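How Does a Robot Learn to Use Its Hands?
For readers in grades 3 to 6

Every January, the Polleddale School Robotics Club begins a new project. The project this year is called Fitus. Its purpose is to find out whether two robot arms can work together on a craft job, such as making a small flag out of cloth and a stick.

Making a flag may sound easy. You pick up the stick, you pick up the cloth, and you bring them together. Your brain, your eyes and your fingers handle all of it in a few seconds. A robot needs instructions or practice for each of those steps.

What is a gripper?

A gripper is the part of a robot that holds things. Some grippers have three or more fingers. The grippers used in the Fitus project have two, which open and close like your thumb and first finger when you pinch a crumb.

A gripper is moved into place by an arm. Robot arms have joints, just as your arm has a shoulder, an elbow and a wrist. Inside each joint is a motor. When several motors turn at the same time, the gripper can travel up, down, sideways or around a corner.

Why is cloth so difficult?

A stick keeps its shape. If the robot holds one end, the other end stays where the robot expects it to be. Engineers call this kind of object rigid.

Cloth is different. It folds, sags and twists, and it never hangs in quite the same way twice. A robot that pinches one corner may have no idea where the other corners have gone. Club members learn this quickly when they try the Fold Test, in which each student folds a napkin with eyes closed, using only two fingers of one hand. Please try it at home.

How do students teach the robots?

Students in the club work in teams. One team plans the job and writes down each step. Another team guides the arms through the steps while the computer saves every movement. A third team looks at the results and decides what to change. A single flag job may be practiced up to 2000 times over the school year, so patience is an important part of membership.

The teams have divided the flag job between the two arms. One arm is in charge of the stick and the other is in charge of the cloth. Each must wait for the other, and neither may pull too hard. 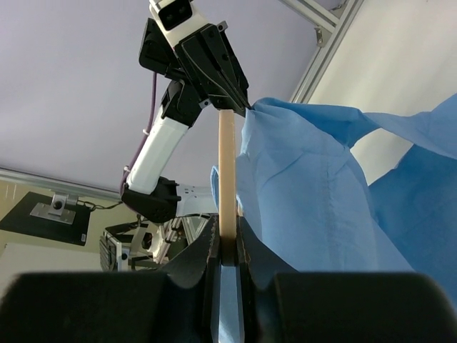
By the Brabec Learning Office
Education Writer, Polleddale School Robotics Club

When both arms are holding something, the grippers may come very close together. In the picture, one gripper holds the lower end of a wooden stick, and the other pinches a corner of light blue cloth. Look at how many creases spread from that one corner.

Who may join?

The club is open to students age 9 and older. No experience is required. New members begin with the safety lesson, then learn the names of the robot parts, and then join a team. In spring the club travels to the Lostau Student Robot Fair, where visitors may ask the teams about their work.

Words to know

Gripper: the part of a robot that holds objects.
Joint: a place where a robot arm bends or turns.
Rigid: stiff; not easily bent.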